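Outage log, July

Power dropped at 4:40 in the afternoon, eleven minutes after the gust front came through Fultilholm. The utility map put 3632 customers out on our feeder and gave no restoration time until after dark. I keep a log of these, so the following is mostly for my own records.

The weather station on the garage stopped reporting wind at the peak. The last good reading was 35 mph, and I don't trust it – the anemometer sits in the lee of the neighbor's maple and always reads low. Pressure logging ran on battery and shows a sharp jump as the outflow arrived, then a slow sag for the rest of the evening.

Load during the outage was the refrigerator, the router and one lamp, all on the Shimada inverter. Average draw was under 300 watts. The refrigerator compressor cycles more than I had assumed in hot weather, and I should have measured that in the spring. 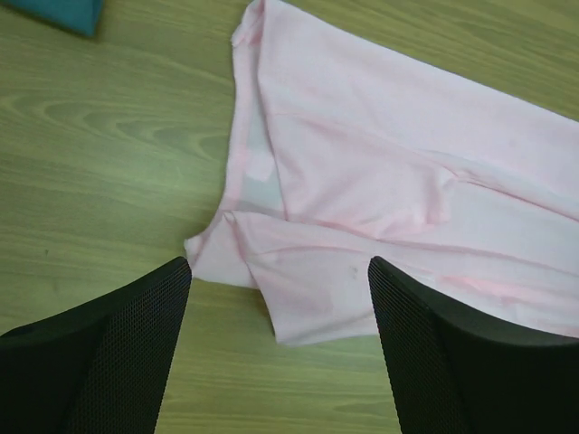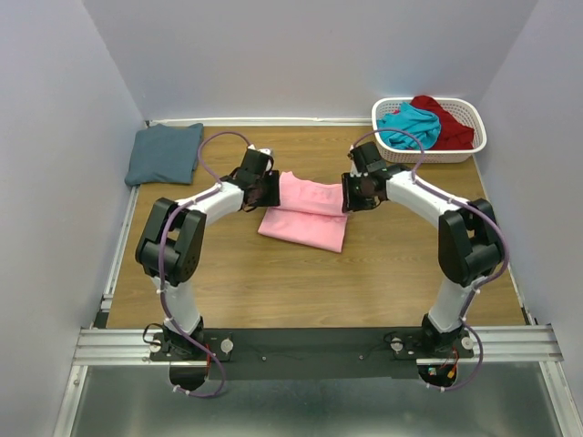 Pink garment on the wood tabletop, both pictures.

Indoor temperature climbed steadily once the air conditioning was off. The upstairs sensor was the worst, as usual. I opened the north windows at 9 p.m., when the outside air finally dropped below the inside air, and closed them again at sunrise. Iolo Parri, two streets over on the Corutmont line, never lost power at all. His feeder was buried when the road was widened.

Restoration came at 2:15 a.m. The voltage was low for the first 15 minutes, enough that I left the refrigerator on the inverter until it settled.

Changes before the next one: move the anemometer to the south gable, replace the older of the two batteries, and label the transfer switch so that someone other than me can use it. Jerome Cabanatuan has offered a spare mast, which needs new guy wires. I also want the pressure sensor sampling once a minute. At the current interval the jump is only two points on the chart.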